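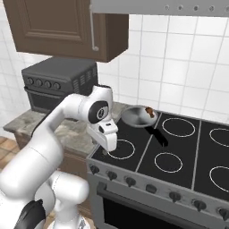

Do people who cook at home use the range hood more often when they fry than when they boil?

They do in our sample, but the habit depends more on how loud the hood is than on what is in the pan.

Figure 2. Kitchen stove with a dark glass cooktop, computer rendering.

4.2 Hood use by cooking method

The households in Stasside and Raudsepp kept a written log of every cooked meal during August. After incomplete entries were removed, 1,359 meals remained, from 74 households. For each meal the cook wrote down the method (boiling, frying, baking or a mix), the burner used most, and whether the hood was turned on. Cooks who turned the hood on partway through the meal were asked to write down the time. Many left this blank, so we treat hood use as a simple yes or no in this section.

Frying was logged as the main method for 236 meals. Hood use was higher for these meals than for boiled ones in both towns. The gap was wider in Raudsepp, where most of the apartments have older hoods with a pull switch and one speed. Several cooks there wrote in the margin that they could not hear the radio or a child in the next room with the fan running, and that they put up with it only for fish or bacon.

Front burners were used more than back burners in every household size. This matters for ventilation, as shallow hoods cover the back of the cooktop better than the front. Cheema found the same preference in her earlier interviews, in which cooks said they disliked reaching over a hot pot. We did not ask about reasons in the log.

Two limits should be kept in mind. Windows are often open in August, and a cook with an open window may skip the hood. The log had a box for open windows, but it was added after the first week and those early meals cannot be corrected. Also, the entries were coded by one person (Vasić), and meals with mixed methods were assigned to whichever was listed first. A second coding of the mixed meals is given in the appendix.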